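Share this report (8) | 3 comments

Storage Habits in Shared Student Housing: A Study of Two Residence Halls
Final report, Household Studies Seminar, Vurnbridge College
Submitted 17 July 2024

1. Purpose

The project examined how residents of Ackroyd Hall and Mornov Hall store clothing and bedding, and whether the furniture supplied by the college meets their needs. The halls were chosen for their similar room sizes and different ages.

2. Method

A questionnaire was sent to 300 residents in April. Completed forms were received from 97, of whom 44 lived in Ackroyd Hall. The group also carried out interviews with 8 residents. Rooms were not inspected. All storage items were reported by the residents themselves.

3. Findings

Residents of Mornov Hall, where rooms have built-in closets, reported fewer added items. In Ackroyd Hall the supplied dresser was often described as too shallow for blankets and winter clothing. Open containers, chiefly baskets and fabric bins, were the most common addition in both halls. Several residents stated that folded items placed in a basket remained in use, while items stored under the bed were forgotten until the end of term.

Cost was mentioned less often than expected. Ease of moving the item at the end of the year was mentioned in nearly every interview.

4. Limits of the Study

The response rate was low, and residents with strong views may be overrepresented. Summer residents were not included.

5. Recommendation

The group recommends that the college offer one open basket per resident on request, beginning with Ackroyd Hall. 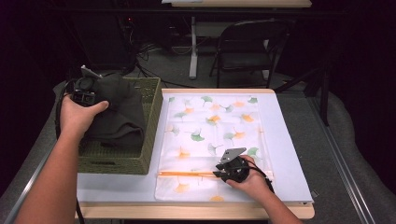 Dörte Reuter: I would have liked to see the two halls compared by floor. The upper rooms in Ackroyd have sloped ceilings, and the dresser only fits under the window there. Did any of the interviews cover those rooms?

© Vurnbridge College, Household Studies Seminar | Contact | Back to top
This site uses cookies to remember your preferences.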